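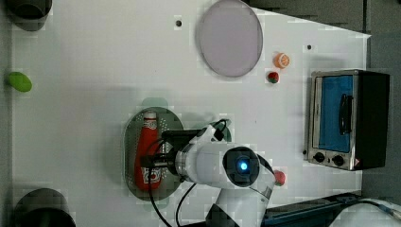

4.2 Working with the Culance kit

I'd better say at the start of this section that I liked the kit more than I expected to, and that I've tried to keep that out of the scoring (see Section 5 for how well I managed). Culance is sold by Bundetti as a ready-to-go tabletop package: you get the arm, the gripper, the control software and a year of support, and you supply the table and whatever you want moved about on it. We had ours on loan from May, and I ran 17 sessions with it, most of them with Tamsin Kingi on the second keyboard.

We settled on a kitchen theme early on. The sales pages talk a lot about "everyday objects", so everyday objects were what it was going to get: toy fruit, dishes, a plate, a toaster oven for it to work around, and a ketchup bottle that I've come to know far too well. The bottle was Tamsin's idea and a very good one. It has a fat end and a capped end, it's slippery when you hold it one way and easy when you hold it another, and everybody reading this has picked one up without thinking.

Setting up went better than the manual deserves. The manual is a translation of a translation, I think, and it tells you to calibrate the gripper before it tells you how to turn the gripper on. Once I'd given up on it and rung the support line, things moved along nicely. The person I spoke to stayed on while I went through the whole routine, and didn't once sigh. I've knocked nothing off the support score for the hold music, though I was tempted!

The teaching mode is where most of our time went. You guide the arm through a job, save it, give it a name and ask for it again later. Names can't have spaces in them, so our library is full of things like bottlelefttwo and bottleleftreallytwo (sorry, Ojārs, who had to make sense of the logs). We changed the layout of the dishes between jobs, partly for the sake of variety and partly to see how much fuss it would be to edit an old job for a new layout. Quite a lot of fuss, is my answer. Moving a pick-up point means opening the job, finding the step, re-teaching it and then saving the whole lot under a new name, because the software won't overwrite. Two of us shared the work and it still ate up whole afternoons.

Figure 3. The gripper at the ketchup bottle, with the green dishes and the toaster oven on the same table.
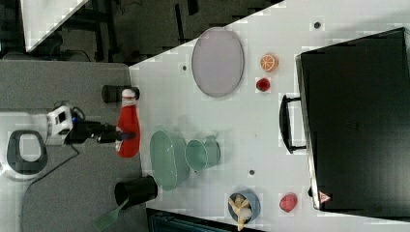

Liudmyla Kovalchuk, reading a draft of this section, wrote back that I was being soft on the editing tools. In her view a kit at this price ought to let you drag a point on the screen and be done with it, and she'd have scored it a full mark lower. She also wanted to know why I hadn't said anything about the stop button. Fair on both counts. I've left my score of five out of ten for editing as it was, because the score sheet was fixed before we began, but readers who expect to change their jobs often should probably side with Liudmyla.

As for the stop button, it does what a stop button should. My complaint is with what comes next. After a stop the software wants you to go back to the start of the job, and there's no way to pick up from the step you were on. With a short job that's a shrug. With a long one it's a cup of tea and some muttering.
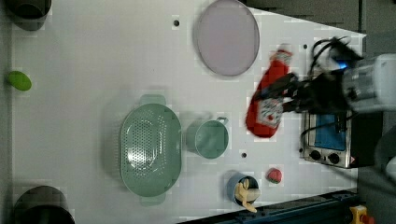 Ashby Assistive Handling Group, Department of Applied Robotics

Speed was the other thing people kept asking me about. There's a slider, and the default sits well towards the cautious end. I left it there for the first five sessions, then Rangi Ngata talked me into nudging it up for the bottle jobs, and I was glad he did. The arm sounds happier, if that's a thing I'm allowed to write in a paper. I'd still tell a new user to stay on the default until they've got a feel for where the elbow goes, as it's very easy to watch the gripper and forget the rest of it.

We also tried the rival Dusano package for comparison, and those results are in Section 4.3. Ayantu Gebru ran that part on her own using the same score sheet.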